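Speaker notes: "Small things on a plain table"
Talk for the Brurnby makers' evening, July 2021

Opening (slow, wait until people sit down)

Good evening and thank you for coming. My subject tonight is very small. I want to speak about trays, and about the table under the tray. I know it sounds like a joke, but I have lost so many coins, screws and buttons in my life that I started to take it seriously.

First question to the room: who has a place at home where coins go when you empty your pockets? Let them raise hands. Then: who can find one coin there in the dark? Usually fewer hands. Do not comment, go to the next part.

Part one. My bad years

I kept everything in one deep bowl from my grandmother. It was a beautiful bowl, but deep. To get one coin I had to turn over all of it. In April I finally emptied this bowl on the kitchen floor and I found 81 coins, two keys which open nothing I own, and a foreign stamp. (Show the stamp if I remember to bring it.)

After this I asked my colleagues at the Pacheco workshop how they keep small parts. They repair clocks and music boxes, so they know what it means when one piece rolls away. Their answer was always the same: a flat tray with a low edge, and a plain surface below it.

Part two. The surface

Say this slowly, people write it down. The table should be calm. A wood table is nice to look at, but the lines of the grain hide a thin thing very well. So we put a large board on it, in a pale color, as big as the table allows. If a strip of wood stays free at the far side, this is no problem.

Pale blue or a soft white is good. I tried also bright yellow and my eyes became tired after one hour. Do not choose a pattern. My first board had small flowers and I looked for a brass washer between flowers for most of an evening.

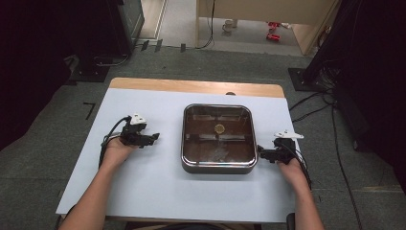 Part three. The tray itself

Metal is my choice. Stainless steel is easy to wipe and it does not keep smell. Take one with rounded corners, because a coin in a sharp corner stands up against the wall and the finger cannot go under it. A square tray also sits well in the middle of a board and leaves you room for both hands, left and right.

The problem of shiny metal is reflection. You see the lamp in it, you see the window, sometimes you see yourself. Move the lamp a little to the side. A gold-colored coin on a dark bottom is easy to find, it catches the light. A dark button on a dark bottom is another story, and for this I keep a second tray with white paper inside.

If somebody asks about price: mine is from Prallix, second hand, I paid 17 for it at the Plilex flea market. I do not remember what it costs new.

Part four. Picking up

Now the exercise. Give each table one tray and one coin. Ask them to pick up the coin with two fingers only, without pushing it to the wall. It is more difficult than they expect. A thin coin on smooth metal gives nothing to hold. Let them try two minutes.

Then show the three ways: press on one edge so the other side lifts, slide it to the rim and up, or use a bit of wax on a stick. Clock people like the wax. I prefer the rim.

Remind them to put the coin back in the middle for the next person.

Closing part, only if there is time

The Pacheco workshop has some 2,000 loose parts, sorted in trays like this. Tell the story about the missing spring that was in the sleeve of my sweater.

Questions. Collect the trays before the coffee break and count the coins!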